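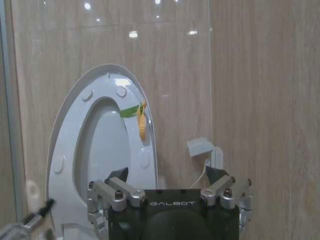

Asiento de inodoro con la tapa levantada. En el aro se ven los topes redondos y una pequeña etiqueta verde.

Telulach

Telulach es un sistema de moneda digital complementaria utilizado en la ciudad de Utham y en varios municipios vecinos. Su unidad de cuenta es el filip (plural, filips), que se divide en cien partes y circula únicamente en forma electrónica. El sistema no emplea minería ni una cadena de bloques pública: los saldos se anotan en un registro compartido que mantienen 13 nodos, operados por los propios participantes.

Origen

El proyecto partió de una propuesta de la economista Ilse Lenz, que había estudiado las redes de crédito mutuo entre pequeñas empresas. Lenz planteó un medio de pago que permitiera a los comercios comprarse entre sí sin recurrir al crédito bancario en los meses de menor actividad. La primera versión del programa fue escrita por Gholamreza Sadeghi y se probó durante un invierno con 35 negocios, en su mayoría talleres, panaderías y tiendas de material de construcción.

En la fase de prueba los pagos se confirmaban por mensaje de texto y el registro se conciliaba una vez al día, a medianoche. El método resultó lento para las ventas de mostrador y fue sustituido por una aplicación móvil. En la actualidad aceptan filips más de 240 establecimientos.

Funcionamiento

Cada participante abre una cuenta con saldo cero. Al comprar, su saldo puede pasar a negativo hasta un límite fijado según su volumen de ventas, y el vendedor recibe el importe como saldo positivo. La suma de todos los saldos es siempre cero, de modo que no existe una emisión central en sentido estricto. Los saldos negativos no devengan intereses, pero deben compensarse con ventas en un plazo de 24 meses.

El filip se contabiliza a la par con la moneda oficial a efectos fiscales, aunque no es convertible. Un comercio que abandona la red con saldo positivo debe gastarlo antes de cerrar la cuenta; si el saldo es negativo, abona la diferencia en moneda oficial a un fondo de garantía.

Registro y seguridad

El programa que gestiona los nodos se llama Flunerell. Una operación se considera válida cuando la firman al menos nueve de ellos, lo que suele ocurrir en pocos segundos. Las claves privadas se guardan en el teléfono del usuario y pueden recuperarse mediante una frase de doce palabras, procedimiento habitual también en los monederos de criptomonedas.

A diferencia de Bitcoin, las cuentas están vinculadas a una identidad verificada. El historial completo solo es accesible para los operadores de los nodos, mientras que los saldos agregados se publican cada domingo. El mantenimiento del código está a cargo de un equipo dirigido por Tincuța Gavrilă.

Críticas

La jurista Jacqueline Joly ha señalado que los límites de crédito se calculan con una fórmula que no se ha hecho pública, lo que dificulta reclamar contra una denegación. Anastasia Kontogiannis, autora de un estudio sobre monedas locales, observó que los saldos positivos tienden a acumularse en los supermercados y las gasolineras, que tienen pocos proveedores dentro de la red. Para corregirlo se introdujo un recargo mensual sobre los saldos que permanecen inmóviles durante más de un trimestre. Varios comerciantes se opusieron a la medida y algunos redujeron la proporción de cada venta que admiten en filips.

Véase también

Banco de tiempo
Crédito mutuo
Dinero electrónico
Moneda local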